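Subject: Re: Arm drifts down overnight, pushes through workpiece

On an evening in August, a list member wrote:

> We run a Nimri controller on a small tabletop arm with a plain
> pusher rod. Twice now the rod has ended up lower than commanded
> and leaned on the table hard enough to trip the force limit.
> Logs show nothing odd. The pose readout claims the tip is
> clear of the surface the whole time. Has anybody seen this, and
> is it the brake, the encoder, or me?

Going by our experience, it's you. It was also us, so welcome.

Sorry for the slow answer. I wanted to have the thing fixed before I explained it to anyone, and that took until November 2018, by which time I had blamed the brake, the encoder, the Nimri firmware and the building's heating, in that order. The heating is still not fully cleared.

Our setup is close to yours. Black rod, no fingers, pushing toy blocks around a board while the planner tries to work out which one it was asked for. The board sits on rubber feet on a perforated panel. The planner is Hurnach, the version with the table height as a fixed parameter, and I'd ask you to keep that in mind for the next few paragraphs because I didn't.

The first fault came 53 pushes into a run of 300. The arm went for a block, the tip touched wood on the way over, and instead of stopping it dragged. The force limit is supposed to catch this. It did, eventually, after the rod had plowed a scratch 70 mm long across a rather nice piece of maple. I reset it and started again with the same settings, on the theory that lightning doesn't strike twice. It got to push 93.

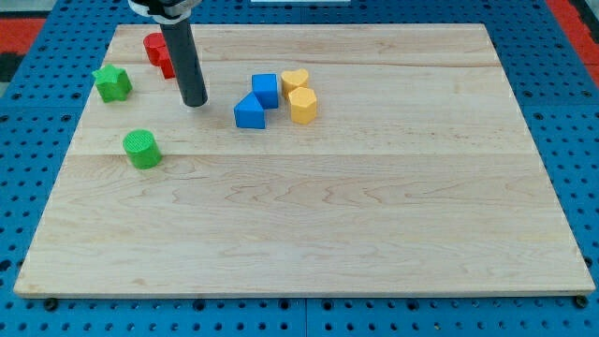 So I did what you did and read the logs. They were spotless. The controller had asked for a height, the joints had gone to the angles that give that height, and everyone had signed off. The trouble is that the tip is at the end of a rod, the rod is held in a collar by a set screw, and the controller has no opinion on set screws. Ours had worked loose. Every time we retracted fast, the rod slid a hair further out of the collar. The pose readout was correct for a rod of the original length.

That was half of it. The other half was the table height. Somebody (me) had swapped the old board for a thicker one and updated the number in the Skostino config file. Hurnach doesn't read the Skostino file. It reads its own, which still described the old board. The margin left over was small enough that a slightly long rod used all of it up.

What I would check, before you take the brake apart:

1. Power down, lock out, and pull on the rod by hand. If it moves, stop reading.

2. Scribe a line on the rod where it enters the collar. Look at it every morning.

3. Search every config file for the table height. We had it in four places and three of them agreed.

4. Look at what your force limit is filtering. Ours averaged over a window so long that a short, hard contact was treated as a rumor.

On that last one, please don't do what Pelatov support suggested to us, which was to raise the limit until the trips went away. They would have gone away. So would the board.

We now have a flat filed on the rod for the screw to bite on, threadlocker, and a touch-off routine before each run that refuses to start if the surface isn't where it should be. It has refused twice. Both times I was annoyed and both times it was right.

I still don't know why yours does it overnight. If the arm is holding position under power with the room cooling down, I'd like to see the joint temperatures – and, for personal reasons, the thermostat settings.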